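About us

Nuneck is a small workshop group in Pumbridge. We build one robot arm together, and we also help people who build their own machine at home. The workshop is in the old laundry building behind Findholm Road. It has 66 square metres, two benches, a lathe which is older than all of us and a heater which we are slowly learning to understand.

How it began

In-ho Ban started the arm in his kitchen. He had come to Pumbridge for work, he lived alone, and in the evenings he was missing something to do with his hands. The first version could lift a teaspoon and it was very loud. His neighbour downstairs was Costel Ursu, who had repaired sewing machines for many years. He came up to ask about the noise and stayed until after eleven. The next weekend he brought his own screwdrivers.

For two winters they worked between the kitchen table and Costel's garage. Then the garage became too full, and they looked for a room where also other people could come. We opened the workshop in March with five members. We do not have employees. Every member pays the same monthly fee and has a key.

What we build

The arm is called Sisay. It has six joints and stands on a steel plate which is bolted to the long bench. Most parts are printed or cut by ourselves, the motors are bought second-hand, and the wiring has been done three times. Until now we have spent a little more than 1,000 pounds on it, including the mistakes. Costel keeps the receipts in a biscuit tin, and anybody who wants to copy our arm may look inside.

We decided early that Sisay should learn to hold ordinary things from a kitchen. Such things are difficult. They are smooth, they are curved, and each one has its weight in a different place. Our parts list has 118 lines now, and a good portion of them belongs to the gripper alone. The fingers have been drawn again more often than any other piece. The early ones were flat and short, and round handles turned between them. We made them longer and curved, and we put a small camera at the wrist so that we can look at the grip from close by. The person at the keyboard can then see what the fingers see, without standing up.
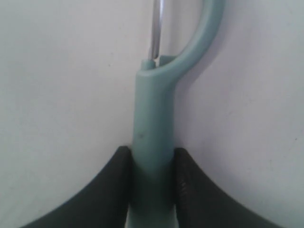 Sisay's two fingers on the handle of a vegetable peeler, seen from the wrist camera.

Who can come

You do not need to be an engineer. Among our members are a baker, a retired bus driver and two students. If you build something at home and you are stuck with it, please bring it in a box and we will look at it together. We cannot promise that it will work in the same evening. We ask only that you sweep your place before leaving and that you write in the book which tool you have broken.

We are open on Tuesday evenings, and at other times if you write to us before. Tea is free. The door is at the back of the building, beside the bicycle stand, and you must push it quite hard.

This page was last changed on November 24, 2019.

Recent from the workshop
Drawing the gripper fingers again
Which second-hand motors we would not buy any more
Costel explains bearings, part 2
How to find the back door
Wiring Sisay for the third time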